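Larnatholm Makers' Hall > Equipment Group > Minutes

Minutes of the Equipment Group, November
Written up by Nilmini Dissanayake

Present: Ferdinand Aebischer (chair), Nilmini Dissanayake (minutes), Satish Naidu, Flor Pacheco. Tharindu Talukder joined us by telephone from item 2 onwards and was with us, with one short interruption from a train tunnel, to the end.

We began at 6.40 pm, a little later than planned, as the kettle in the upstairs kitchen takes its time and Ferdinand very kindly wouldn't start until everybody had a cup in hand.

1. Minutes of the last meeting

These were agreed with one correction. Flor pointed out that the lathe guard had been ordered by her and not by Satish, and Satish said he was quite happy to give the credit back. Amended and signed.

2. Matters arising

The lathe guard has come and fits well. The dust extractor filter has still not come, and Flor will telephone again. Tharindu asked whether the new labels for the shared drawers had been printed, and I had to own up that they hadn't. I will do them before we next meet (I have written it on my hand, so there is every chance).

3. The Mamiden gripper kit, on trial from Gilchrist

Most of the evening went on this, so I have tried to set down the discussion fairly fully for members who couldn't be with us and who I know have been curious.

Ferdinand reminded us how things stand. Gilchrist have lent us one Mamiden hand-held gripper kit for trial, with the camera and the recording software, and would like to know by the end of the month whether we mean to keep it. The price for the kit is £1069. On top of that there is a yearly support plan at £287, which covers software updates, telephone help and replacement finger pads. The plan is optional in the first year, though Gilchrist would clearly be very pleased if we took it from the start.

Satish has had the kit for most of the trial and gave us a full and cheerful report. He has been using the small parts work as his test, by which he means opening and shutting the drawers of an organiser, picking up plastic pieces from the table and putting them away, as this is the job the Trumon arm will be asked to learn if we go ahead with the sorting bench in the spring. He finds the gripper comfortable for a quarter of an hour or so and tiring after that, chiefly in the wrist. Flor, who has smaller hands, said she was ready to put it down a good deal sooner, and wondered whether the handle could be had in another size. Satish will ask.

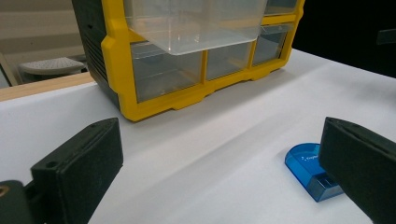 On the fingers themselves there was a fair bit to say. Satish likes them very much for anything with a decent thickness to it and said they feel solid and don't wander about. Thin flat things are harder going. He has found that it helps to slide a piece towards the edge of the table before trying to take hold of it, and Tharindu said down the line that this was all very well for a person, but did we want the arm to learn to do the same? There followed a long and really very enjoyable conversation on this point, which I can't hope to reproduce. The general feeling was that we should record it both ways and see which the arm makes a better job of.

Drawers came next. Satish said that pulling a drawer open is easy enough once one has hold of the front, and that closing it again is a matter of a gentle push with the fingers shut. The trouble is pulling too far, and he confessed to having had one drawer right out and its contents all over the floor. Flor asked if that recording had been kept. It has, and she would like to see it, and so would several of us.

Recording: Satish now has 800 recordings saved, each one a single small task from beginning to end. Tharindu has looked through a good number of them on the laptop and is pleased with the picture. His one complaint is with the software, which asks for a name for every recording and won't remember the last one typed. He has written to Gilchrist about this and had a friendly answer promising to pass it on to the Mamiden people, with no date given.

Flor raised the question of shiny and see-through parts. She had been told at the demonstration that clear plastic would give no difficulty, and she wanted that tested properly before any money left the account. Satish thought this very fair. He has plenty of recordings with clear drawers in them, but we won't know how the arm gets on until Tharindu has trained it on a batch, and he has asked to be allowed a clear fortnight for that. Ferdinand said he could have it, provided that Gilchrist will stretch the loan. Ferdinand to write to them tomorrow.

There was some discussion of the support plan. Satish was in favour, mostly for the finger pads, which he expects to wear. Flor was against, feeling that £287 is a lot of money for pads and that Tharindu answers the telephone for nothing. Tharindu asked that this last remark be minuted, and so it is. Ferdinand suggested we ask Gilchrist for the price of the pads by themselves and come back to the plan when we have it, and everyone was content with that.

I asked about where the kit would live, as it has been travelling to and from Satish's house in a cake tin and I don't think that can go on. Flor offered the lower shelf of the metal cupboard in the small workshop, which locks. The charger can go there too. Satish will keep the tin.

Agreed:
- No decision to buy until Tharindu has reported on the trained arm.
- Ferdinand to ask Gilchrist for a longer loan and a separate price for finger pads.
- Satish to ask about a smaller handle and to go on recording, with more thin flat parts.
- Flor to clear the shelf and cut a second key.

4. Training evenings for members

We have had 4 requests from members to try the gripper, and Ferdinand was keen that people shouldn't be made to wait until we have settled the matter of buying it. Satish is willing to run an evening, starting at 7 pm, with short turns so that no one's wrist suffers. Flor asked that practice recordings be kept in a folder of their own so that they don't get mixed up with Tharindu's batch. Tharindu agreed with real feeling. Nilmini to put a sheet on the noticeboard.

5. Any other business

The bandsaw is making its noise again. Flor believes it is the lower guide and will look at it.

Ferdinand thanked Satish for the many hours he has put into the trial and Flor for the ginger biscuits. The meeting closed at 8.25 pm, and the next one will be in the upstairs room as usual, date to be sent round once Gilchrist have replied.

Related items
Equipment Group minutes, October
Sorting bench: outline plan and costs
Booking the Trumon arm
Small workshop: keys and opening hours
Bandsaw fault log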